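Wedbridge office plant swap returns with 77 pots

3/29/20 - The Wedbridge shared workspace has put its houseplants back on the desks after a winter spent on the windowsills of the upstairs hall. Members brought in 77 pots, and 19 of those are up for swapping until the end of the month.

Most are leafy green plants in plain ceramic pots, the kind that will put up with office light and a missed watering. Cuttings are free. Anyone who wants a full pot leaves one in return, or pays into the soil fund, which stood at $600 when the books were last done in October.
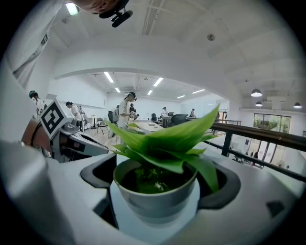

Samira Salameh said the swap works best when people write down how often they water - most plants that die in the building get too much, she said, and the new owner has no way of knowing what the old one did. She would like a card in every pot by next year.

Bags of potting soil are stacked by the back stairs and can be used by all members. Pots need a drainage hole or a layer of gravel at the bottom. Plants with pests should stay at home.

The list of plants is pinned up next to the kitchen door. Space is limited to 100 pots, and new ones can be signed in at the front desk.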